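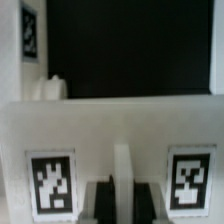
December, Molholm cell, started writing this up at 16:20

Third go at the jamming fault. The claim in the last entry was that it's fixed. I don't believe it is, and I've spent most of today trying to show it either way.

The fault, for anyone picking this up cold: the arm brings the white block to the white assembly, pushes it home, and now and then the push stops short. The controller reports a force limit, the arm backs off, and the log says "placement complete" anyway. That last bit bothers me more than the jam does. A jam you can see. A log that says a part is in when it isn't will get past everyone as soon as we stop standing next to the cell.

## What was changed last time

- marker poses on the assembly re-taught
- approach speed dropped
- new version of the Asen planner loaded

All three on the same afternoon, so we've no idea which one did anything, if any of them did. After that there was a run of 23 cycles with no jam and the ticket got closed. Before the changes we had 9 jams in 200 cycles. At that rate a clean run of 23 comes up more than a third of the time with nothing fixed at all. I worked it out twice. It should never have been closed on that.

## Today

Put the old planner version back, left the speed and the new poses alone. Ran 100 cycles. Got jams again, same signature: force climbs early, a bit before the block should be touching anything, then trips. Went to the new planner and saw one before lunch. So the planner isn't the cure, or isn't the whole of it.

What I think is going on (guess, not a finding): the block isn't sitting quite the same way between the fingers each time. The planner takes the pose of the block from its own marker once, before the lift, and then trusts that number all the way to contact. If the block shifts during the grip, the planner is steering a block that's no longer where it thinks. The markers on the assembly can be as good as you like and it won't help.

The vendor note says the grip is "self-centring". Self-centring in the direction the fingers close, yes. It does nothing for tilt or for sliding along the pads. I'd like to see the test behind that sentence.

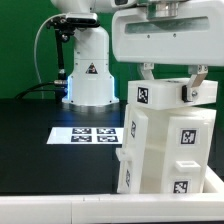

M. Annan

Things I checked and crossed off:

1. Finger pads. Wiped them, no change. Swapped them for the spare set, no change over a short run, which proves very little.
2. Wrist camera focus. The wrist view is very soft close in. The detector still returned all the ids I expected, but the corner positions wander from one grab to the next with the arm standing still. Not crossed off really. Moved to the list below.
3. Paper marker sheet on the table. Somebody suggested it had crept. Checked it against the tape measure and it hadn't, and it isn't used in the last part of the move anyway.
4. Cables dragging on the other arm. Tugged at everything with the power off. Nothing tight. That arm is parked during the push in any case.

## Safety matter, separate from the above

During one of the jams this morning I pressed the protective stop and the arm stopped, as it should. The gripper kept its hold, also as it should. Then on reset it opened straight away, without waiting for a command. The block dropped on to the table. It's only a block, but my hand had been there a moment earlier to feel whether the part was tight.

I tried it again on purpose, hands well out of the way. It opened on reset every time I tried. The Skendville cell has the same gripper settings as far as I know, so they need telling tonight, not when the ticket gets round to them.

Until it's sorted:

- no hands in the cell between stop and reset, including "just to feel it"
- whoever presses reset says so out loud first
- slow mode only for jam tests

I've taped a note to the pendant. I know what notes on pendants are worth, so I've also pulled the reset permission from the ordinary operator login.

## Still open

- Does the block move in the grip? Want a second pose reading after the lift and another just short of contact, both logged. If they agree with the first, my guess is wrong and I'll say so here.
- Are those wandering corners big enough to matter? Hold still, take repeated grabs, look at the spread. Should have been done in the first week.
- Why "placement complete" gets written after a back-off. I found where the message is sent: it fires at the end of the move, whatever the move did. Needs tying to final depth.
- Go back to the old speed with everything else held. One change at a time from now on – please.

Ticket reopened. Would be grateful if it stayed that way until there's a full 200 on one set of settings, with the depth checked by hand and not read off the log.

Cell left powered down, block in the drawer, key in the usual place. 18:05.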